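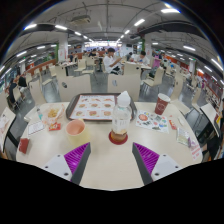
The purple pads, table by the pillar, lunch hour.

"Purple," said Gholamreza Tabrizi. "That's the improvement?"

"The ribs are the improvement," Ebise said. "Purple is what the ribs came in."

She had the gripper in both hands, fingers pointed across the table at the bottle. She had been told to bring him around by the end of lunch. Drulby wanted an answer from the test group on Monday, and Tabrizi was the test group, or the only part of it that ever wrote anything down.

He moved his cold tea out of her way and opened his notebook. The old pads had a page to themselves. They were smooth, they came from Keskinen, and he had never liked them either.

"Go on, then," he said. "The bottle."

She squeezed the handle. The fingers closed on the clear plastic just under the white cap, and the bottle came up an inch and stayed up. She held it there longer than she needed to.

"Now tilt it."

She tilted it. It stayed.

"Now do it as if you were late for something."

She gave him a look and jerked her wrist. The bottle turned a little between the pads, slowly, like a man in bed, and stopped. Tabrizi wrote that down.

"That's not a drop," Ebise said.

"I didn't write drop."

"What did you write?"

"Turned."

Behind her people were eating and talking with their mouths full. He had asked for the test to be done here and she had argued against it for a week. At Steldale they had a bench with a gray mat and a rack of plastic cylinders, and on that bench the purple pads had picked up cylinders 1,000 times and let go of 11. Paavo Riihimäki had put the number on a slide. He had put it on the slide very large.

"I don't eat cylinders," Tabrizi had said when he saw it, and that was how they came to be having lunch.

"The cup," he said now.

She did the yellow cup. It went well. She did it again from the other side, and it went well again, and he could hear her trying not to sound pleased.

"Did the Keskinen ones manage the cup?" she asked.

He turned back a page. "They did."

"Every time?"

"Nine out of nine."

"So we're even on the cup."

"You're even on the cup and you cost more."

She put the tool down on its side and flexed her fingers. It was heavier than it looked, and the new mounting plates hadn't helped. Six screws to change a pair of pads. He had timed her at it that morning with his own watch, and it had taken her 42 minutes, most of them spent on her knees looking for the sixth.

"Raphaël thinks they're very good," she said.

"Raphaël Rolland thinks the coffee at Astidora is very good."

She laughed in spite of herself. Then she picked the tool up again and, before he could ask for anything, reached left toward the wrapper.

"I wouldn't," he said.

"You'd have asked for it next."

"I'd have asked for it last."

She went in low. The pads touched the wrapper and pushed it, and the wrapper slid and folded up against itself. She backed off, opened wider and came down from above. This time the ribs caught. The wrapper rose with everything still in it, sagging in the middle, and she carried it across the cream tabletop to his side and set it down beside his notebook. Only one piece fell out. It rolled against his sleeve.

He looked at it for a while. The smooth pads had never lifted a wrapper. They had pushed one off the edge of this same table in February, and he had a greasy shoe to remember it by.

"Well?" said Ebise.

"Once," he said.

"Once is more than none."

"It's once." He picked up the piece and ate it. It was better than he'd expected and he kept that to himself. "Do it again. Then do the flat packet, the one over on your right. If it can get that off the table without chasing it, I'll call Paavo myself."

"And if it can't?"

He uncapped his pen and wrote Wrapper at the top of a clean page, and under it a single stroke – small, and rather close to the margin, leaving plenty of room.

"Then you'll want more lunch," he said.

She was already reaching.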